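Anitstead Taproom and Brewery – progress report to Toneder Community Fund
October 22, 2024

Quick one this time, busy week. Fuller accounts to follow with the end of year return.

Growler refill scheme
Going well. 912 refills since we started, against the 681 we put in the application. Most of them are the pale and the brown. The stout hardly moves in warm weather, so we stopped filling it in August and put it back on this month. Deposit system now working on the till – took two goes to set up. Still losing a few bottles that never come back. Deposit probably needs to go up, would like your view before we change the posters.

Spend
Grant spent to date £1782. That covers the filling head, the bottle rinser and the first lot of labels. Receipts attached seperately. Second lot of labels not ordered yet, waiting on the printer in Brornden who has put his prices up. We may ask to move a bit of money from labels to caps. Will put that in writing.

Tasting evenings
Three held, one cancelled (no heating). Best turnout was the Tănase cider night, 74 tickets sold and we had to borrow chairs. Weakest was the quiz and cheese one – clashed with the football, our fault. Next one is a dark beer night, tickets on sale at the bar and online.

Social media
The photo contest brought in a decent number of new followers but not many of them live near enough to come in. Next time we will keep it to people who have bought a growler here. Prize was a free fill every month for a year, winner has had two so far.

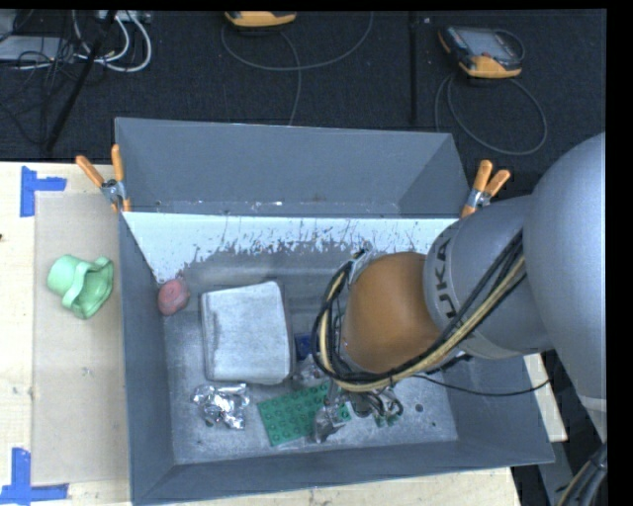

Robot arm over the grey bin, cables looped at the wrist.

Problems
Cold room door seal went again. Fixed, but the bill came out of our own pocket and not the grant. Delivery van still off the road so the Brornden pubs are collecting their own casks for now.

Next quarter
Order labels. Sort deposit. Two more tasting nights, dates to be agreed with the band. Start on the gift packs, which are allready late. Would be good to have the second payment before then if that is possible – claim form is in with the receipts.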